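Kochtreff in Jurville bekommt neue Schneidebretter

Jurville, July 30, 2018. Der Kochtreff in der Patersonstraße hat seine Küche neu ausgestattet. Für 500 Euro wurden Bretter, Pinsel und Schüsseln gekauft, weitere 300 Euro sind für ein Regal reserviert. Seit Februar hatten 78 Personen für die Anschaffung gespendet.

»Die alten Bretter waren tief zerkratzt und haben nach Zwiebel gerochen«, erklärt die Leiterin Flora Galbraith. Die neuen sind aus hellem Holz und sollen nach jedem Kurs mit Öl gepflegt werden. Für Zitronen und anderes Obst gibt es in Zukunft eigene Bretter.

Der nächste Kurs beginnt um 18 Uhr und kostet 7 Euro. Sheena Innes zeigt dann, wie man einen Zitronenkuchen backt. Anmelden kann man sich direkt in der Küche.

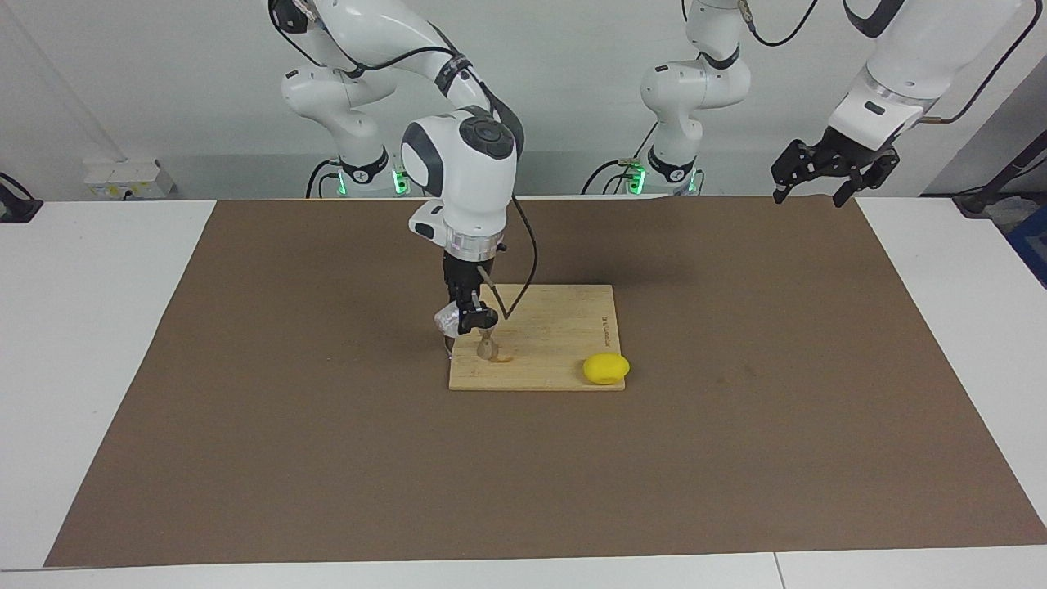
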